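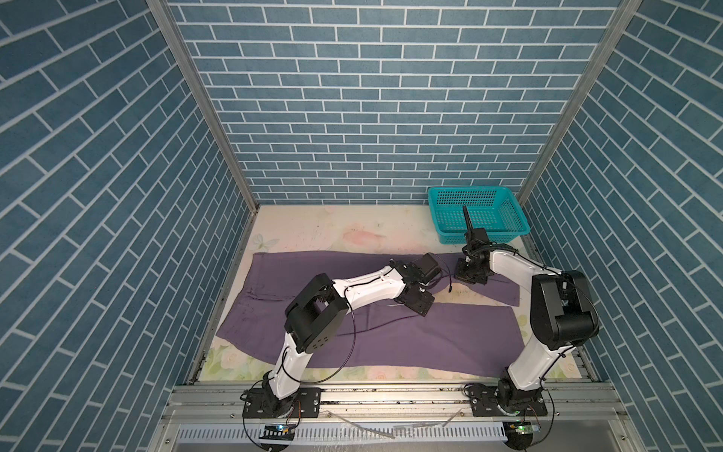
Pale floral mat with rose prints, against a blue brick pattern.

Home Laundry Kitchen Floors Workshop Ask a Question

Filed under: Cleaning > Mats, Liners and Oilcloth

Keeping printed mats and table covers clean

Light-colored mats show everything. I have used them on shelves, on the kitchen table and under the sewing machine, and most of the damage I see comes from scrubbing too hard. The print sits on the surface. Once it is rubbed off, it does not come back.

Everyday dirt

Shake out the crumbs first, or use the soft brush on the vacuum. Wipe with a cloth wrung out in warm water and a few drops of dish soap, then again with plain water. Soap left behind gets sticky and collects dust. Dry with an old towel, including the underside if any water ran over the edge.

Gray scuffs

Try a white pencil eraser before anything else. Work in short strokes in one direction. If the mark stays, put a little baking soda on a damp cloth and rub lightly for a few seconds. Melamine sponges will take off a scuff, but they are abrasive and will dull a printed pattern. I keep mine for the sink.

Grease and food color

Blot fresh grease with a paper towel. Cover what is left with cornstarch, leave it for an hour and brush it off. Tomato and turmeric stains on vinyl fade if you lay the mat near a sunny window for an afternoon – check it now and then, as the pattern will fade too if you forget it there.

Curled corners

Roll the mat the opposite way, loosely, and leave it overnight. In February, when the house is cold, bring it into a warm room first. Cold vinyl cracks. Flat books on the corners will finish the job. Do not iron it. A hair dryer on low is all right if you keep it moving.

Cutting to fit

Measure the shelf or table in two places, front and back. Old shelves are rarely square. Draw the line on the back of the mat and cut with a utility knife against a metal ruler, making 3 light passes instead of one heavy one. Save the offcuts for drawer bottoms.

Storage

Roll with the print facing out and tie with cotton tape. Rubber bands leave dents and sometimes melt into the surface. Stand the rolls upright in a closet, away from the water heater.

Blažena Hudec wrote in to say she puts a sheet of baking parchment between two vinyl covers so the colors don't transfer. I have done the same with mine for 6 months and they still peel apart cleanly.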